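Hedholm Street reuse room to open second day each week

Saturday, August 6, 2022
By Imogen Garside

Print this article | E-mail this article

BRUNPORT - The household reuse room on Hedholm Street will open on Wednesdays as well as Saturdays starting this month, after a summer in which more people came through the door than in all of last year.

The room, on the ground floor of the former Balville furniture store, gives away small kitchen and desk items to anyone who asks. There is no charge and no form to fill out. Visitors may take up to one basket of goods at a time.

Dorothy Oakley, who runs the room, said 2,583 items had gone out between the opening in April and the end of July. Most were for the kitchen: cups, plates, bowls, mixing spoons and storage tins. Desk trays and wire baskets were the next most requested.

"We thought we would be handing out lamps," Oakley said. "People want cups. They want something to put the cups in. We ran out of baskets twice in June and had to ask people to bring a bag."

The added hours will be 10 a.m. to 2 p.m. on Wednesdays. Saturday hours stay the same, 9 a.m. to 3 p.m. Drop-offs will be accepted on both days but must come in by the side entrance on Sotelo Avenue, where there is a short-term parking space.

The room started as a one-month trial by the Balville Tenants League, which leases the old store and uses the upper floor for its own office. The league paid for shelving, a sink and a set of work tables, and budgeted $2,000 for the trial. Oakley said $223 of that was left when the month ended, and the league's board voted to keep the doors open.

A second grant, which she did not put a figure on, will cover the extra day through the end of the year.

Everything that comes in is sorted at tables before it goes on the shelves. Sorters check for chips and sharp edges, wash what needs washing and put small things together in baskets so they can be carried easily. A basket may hold a single cup or a full set of dishes, depending on what arrived that week.
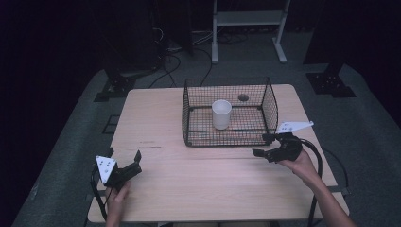
A white cup stands in a black wire-mesh basket on a table.

Grigore Marinescu, who has sorted on Saturdays since the first week, said the wire baskets are preferred over cardboard boxes. They can be rinsed off, they stack on the shelves and people can see into them without taking everything out.

"With a box, they unpack the whole thing on the floor to find the one lid," Marinescu said. "Then somebody has to pack it again, and usually that's me."

He said cups are placed upright when there are only one or two in a basket. Larger sets are nested, with a sheet of newspaper between each piece. Glass is wrapped separately and kept on the bottom shelf.

Small loose items have been harder to deal with. Coasters, jar lids, drain covers and furniture pads turn up at the bottom of almost every donation, and for the first few weeks they were kept in a bucket by the door. Few visitors looked in it. They are now put into baskets with other things, and Marinescu said most of them leave that way.

Clive Dunmore, a retired mail carrier who lives two blocks away, came in last month to replace dishes after moving to a smaller apartment. He left with four plates, two cups and a wire basket that he now uses for mail.

"My daughter had told me to go and buy a set," Dunmore said. "I didn't need a set. I needed enough for me and one other person."

Dunmore said he would like to see the room open in the evening. Oakley said the league had looked into that but the building's lease requires the ground floor to be locked by 6 p.m. The question will come up again when the lease is renewed.

Not everyone on the street was in favor of the room at first. Dennis Parsons, who owns the hardware store across from the Balville building, wrote to the city in the spring about bags being left on the sidewalk overnight. He said last week that the problem had mostly gone away after the side entrance opened and signs went up.

"I had black bags against my window on a Sunday morning," Parsons said. "I haven't had one in weeks. If they keep it like that, I've got no complaint."

He said he had also sold more picture hooks and shelf brackets on Saturdays than he used to, though he could not say whether that had anything to do with the traffic across the street.

The room can store around 300 items at a time. When the shelves are full, drop-offs stop until the next open day, and a notice is hung on the side door. Oakley asked donors to look for the notice before unloading their cars.

Items accepted include dishes, cups, flatware, pots and pans with their handles on, baskets, trays, small lamps and desk supplies. The room does not take knives, mattresses, large furniture, clothing or anything that runs on gas. Electrical items must have the plug attached and will be tested before they are put out.

Baskets are in short supply and are welcome in any size, Oakley said. Visitors who took one earlier in the summer and no longer need it can bring it back during open hours, with or without anything in it.

The first Wednesday opening will be August 17. Anyone interested in helping at the sorting tables can sign up at the room on any open day. Shifts are two hours long and a parent must be present for sorters under 16.

Print this article | E-mail this article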